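Guides > Practice Management > Remote Matter Intake
Search this guide Search Clear
2 min read

5. Setting up Pumeck for solicitors working from home

Mosness says set-up takes seven minutes. Allow longer if your client list runs past 3,000 entries.

1. Sign in and open Intake Rules. Switch off "Auto-accept". The program calls its conflict check intelligent, but all it does is match surnames. 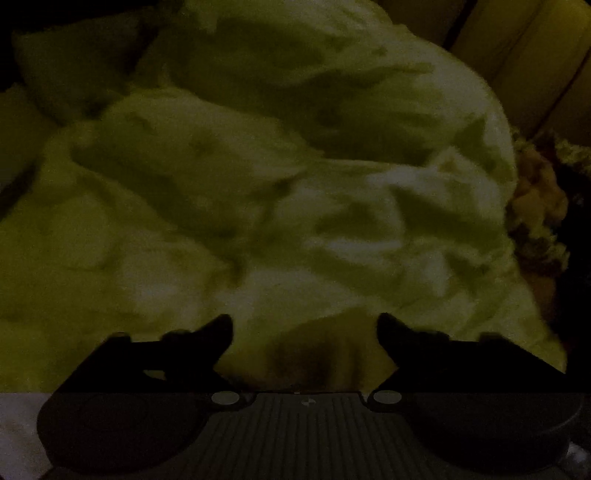
Fig. 5a. Bed with duvet and two pillows.

2. Import the client list as a CSV file. Check the dates by eye.

Caution: Pumeck will report success even when rows have been dropped. Compare the totals yourself.

3. Assign two approvers to each new matter. One is permitted. We wouldn't.
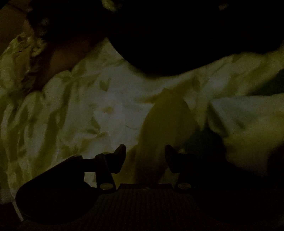 4. Set the lock-out to 5 minutes. The default is never, whatever the brochure says about privilege.

Note: Time recording on the Grunutov plug-in is covered in section 6. Leave it off until then.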